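Traltimden House
Residents' Dining Room: Gallery

The dining room at Traltimden House reopened to residents and their guests in August, following a period of refurbishment carried out by Bodent Interiors. This page records the room and its furnishings as they are now used. It is intended for residents, for families considering a visit, and for partner organizations that reserve the room for meals and small gatherings.

The dining room is on the first floor of the east wing, next to the Ramden Lounge. It seats 43 persons at full capacity and is open from 7:30 in the morning until the close of the evening meal. Guests are asked to sign in at the front desk before going through.

Table linen

Each table is laid with a cloth at all times, including between meals. Cloths were selected by the residents' council from samples held on view in the lounge, and the council asked that the tables not all match. Plain colors, checks and appliqué designs are therefore in use together, and the arrangement changes when the linen is sent out for laundering. Families who wish to donate a cloth should check the measurements with the front desk beforehand.

Round tables

The smaller round tables are placed along the window side of the room and are preferred by residents who dine in pairs or with one or two visitors. A round table may be reserved for a birthday or anniversary meal. Requests should reach the dining office by 3:00 p.m. on the day before.

Cutlery and chopsticks

The house keeps both Western cutlery and chopsticks for general use. This has been the practice since the kitchen introduced its rotating menu, under which noodle and rice dishes are served regularly at the midday meal. Residents are free to choose whichever they prefer, and many use both in the course of a single meal.
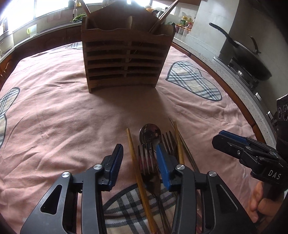 Forks and spoons are stainless steel. Chopsticks are kept in wood and in metal, as residents differ in what they find comfortable to hold. Wooden pairs are lighter and offer a better grip on noodles; metal pairs are thinner and are favored by those who used them at home. Staff will gladly exchange one kind for the other on request.

Chopsticks should be returned in matching pairs wherever possible. An odd chopstick may be left at the serving counter, where it will be held until its partner is found.

Utensil caddies

Utensils are offered at the table in wooden caddies, which replaced the central tray formerly kept by the door. Residents had reported that the tray caused lines to form at the start of the evening meal. Caddies are emptied and wiped down after the last sitting and refilled before breakfast. They should remain on their own tables and should not be carried to the lounge.

The serving counter

The counter was moved to the inner wall during the refurbishment, leaving a wider passage for wheelchairs and walkers. Hot dishes are served by kitchen staff. Bread, fruit and cold drinks are self-service.

The sideboard

The oak sideboard is the oldest piece of furniture in the room and came from the former Trevor Street residence. It was repaired and refinished by Bodent Interiors and now holds the spare linen, with 15 cloths in rotation at any one time. Residents are asked not to place hot dishes on its surface.

Setting the tables

Residents who would like to help lay the tables are welcome to do so from 4:15 p.m. Aprons are provided. Cloths are spread first, followed by the caddies, water glasses and napkins. Plates are brought from the kitchen at the time of serving.

Further information

Room reservations, menu cards and dietary request forms are available from the dining office, Room 34, during regular office hours. Callers within the building may dial extension 942. Permission to reproduce material from this gallery should be requested in writing from the Traltimden House administration.

Return to Galleries
Next: The Ramden Lounge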